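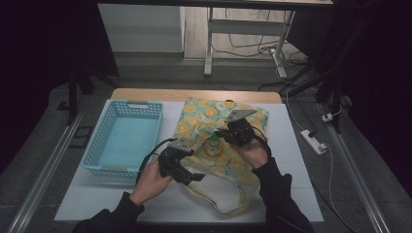

Pultulport > Kitchen & Pantry > Baskets and Bags > Karam Basket with Trorkirau Citrus Bag

Search the shop Go

Karam Basket and Trorkirau Citrus Bag

657 shares 58 comments

We've been selling the Karam basket on its own since November, and people kept putting the citrus bag in the same order, so now they come together. We're very happy about it, because it's exactly how we use them in our own kitchen! The bag goes to the store, comes home full, gets emptied into the basket, and then folds down small and waits in a drawer for the next trip.

The basket is made by Skorby. It's a plain rectangle in light blue plastic, with a solid rim along the top and a handle slot cut into the short end. The slot is big enough for four fingers, even if you have large hands, and the edges are smoothed so it doesn't bite when the basket is heavy. You can slide it off a shelf with one hand and carry it to the table. We do that every morning with the breakfast things.

What we like most is the color. It's a quiet blue, close to the sky on a hazy day, and it looks good next to nearly everything: white shelves, pale wood, even the inside of a fridge. We tried a darker one first and went back.

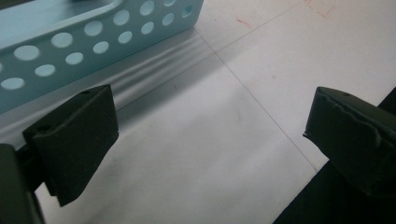
Perforated sides make a bigger difference than you might think, too. Air moves through, so onions and potatoes keep better than they do in a closed box, and you can tell from the side whether you're running low. Crumbs and onion skins do collect in the bottom over time (ours certainly do). Tip them out, rinse the basket under the tap, and leave it upside down on a towel. The corners are rounded, so a cloth gets all the way in.

Good uses we've found, and a few that customers wrote in with:

Snack bars and small packets that otherwise slide all over the shelf
Sauces and dressings, standing up
Dish towels, rolled
Art supplies for the kitchen table
Bathroom bottles and spare soap
Hats and gloves by the front door

It isn't the right thing for very fine items. Loose rice or beads will find their way out, so put those in a jar first and then put the jar in the basket. The plastic is also not meant for the oven or the microwave.

Now the bag.
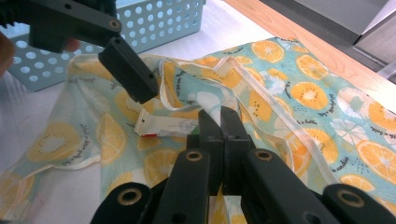
Trorkirau prints the citrus bag in small runs, and this is the third version of the pattern. The fabric is thin enough to crumple into a coat pocket, and it doesn't mind being treated that way. Pull it out, shake it, and it's ready. The print is the reason most people pick it up, though. The orange slices do most of the work, but look between them and there are paler ones, a bit like kiwi with dotted centers, and little bits of cursive lettering tucked in among the fruit. We still find words we hadn't noticed — and we see this bag every day.

Inside there's a cream lining, which helps more than a dark one when you're hunting for keys or something small at the bottom. Wash it cool with your regular laundry and hang it up. It dries overnight. Please don't iron directly over the print.

Details

Set: one Karam basket, one Trorkirau citrus bag
Basket: light blue plastic, perforated sides, handle slot
Bag: printed fabric, cream lining, fabric strap
Care: basket by hand in warm water, bag in a cool wash
Item number: 134-300

Each bag is cut from a long roll, so the slices fall a little differently from one to the next. Yours may have a big orange right in the middle or mostly pale fruit on one side. If you'd like more orange, write "orange" in the order notes and we'll look through the pile before we pack.

Page updated April 16, 2024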